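Search the shop
Search
All departments
Books & Catalogs

The Lantern Years: Picture Books from Brorham, the exhibition catalog
Orkbridge Museum Press
Hardcover, one volume in a card slipcase
Item 2469

Exhibition catalogs for children's book shows tend to go one of two ways. Either they are written for people who already own the books, or they are a souvenir with wide margins and not much in them. We stock plenty of both and we were ready to file this one with the souvenirs. It is better than that, though it is not as good as its own back cover says it is, and at this price you should know the difference before you order.

The show it goes with covers the Brorham presses, a handful of small printers who turned out picture books for schools and stationery shops and never thought of them as art. Most were stapled. Many were colored with whatever ink was left over from seed packets and bus timetables. The best known is the Rutus series, about a badger who runs a ferry, and if you have heard of any of these books it will be that one. The museum has built its whole campaign on the badger. He is on the slipcase, the cover, the endpapers and the bookmark. He takes up one chapter out of four.

The other three chapters are where the money went. Embla Dahlgren writes on how the plates were cut, and she is clear and patient and does not pretend that every shortcut was a stroke of genius. Rónán Breathnach has the chapter on the writers, most of whom were paid by the page and did not sign their work. He makes some large claims about who wrote what. He may be right. The evidence he prints is two letters and a receipt, and I would have liked a good deal more before seeing a name put on eleven unsigned books.

The last chapter is about how the books were used at home, read at breakfast, propped up near the stove, scribbled in and handed down to the next child. The editors call them "kitchen books," a phrase I can find nowhere before this catalog.

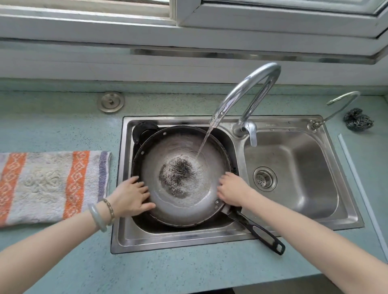

Rania Ramadan wrote to us after reading the preview pages to say that her grandmother had a shelf of these and never called them anything but "the thin ones," and that she doubted anyone in Brorham did either. Her family kept theirs in a bedroom. We passed the note to the museum and got a polite reply that did not answer it.

Color printing is good on the whole. The reds are strong, and the paper is heavy enough that nothing shows through. My complaint is with the size of things. The originals were small, and the designer has blown up single corners to fill a whole spread, so you get a very large badger's ear and have to turn to the back to see the page it came from at the size of a stamp. If you want to look at the books the way a child would have, this is a poor way to do it. The fold-out of the ferry map is the exception and is lovely.

About the "limited edition" wording: the slipcased version is a run of 900, numbered in pencil. The museum has not ruled out a paperback, and when we asked, we were told to check back in March. Read that as you like. If you only want the essays, I would wait.

A word as well on the Wiegand facsimile that the museum sells next to this. It is a separate item and does not come in the slipcase, whatever the picture on the poster suggests.

Returns are accepted if the shrink-wrap is on. Slipcases that arrive with crushed corners will be replaced while we have spares.

Reader comments

Lorcan Noonan
Bought it at the show and would have bought it anyway for the plate-cutting chapter. Agree about the ear. My copy has a page bound in crooked near the end and the shop there swapped it without a fuss.

Diarmuid Ní Bhriain
You are hard on Breathnach. Read the notes at the back, there is a third letter quoted in the small print. Still thin for eleven books, I'll give you that.

thin_ones_fan
does the fold out tear easily? buying for a house with kids in it

Lorcan Noonan
Mine is already going at the second crease, so I'd keep it up high.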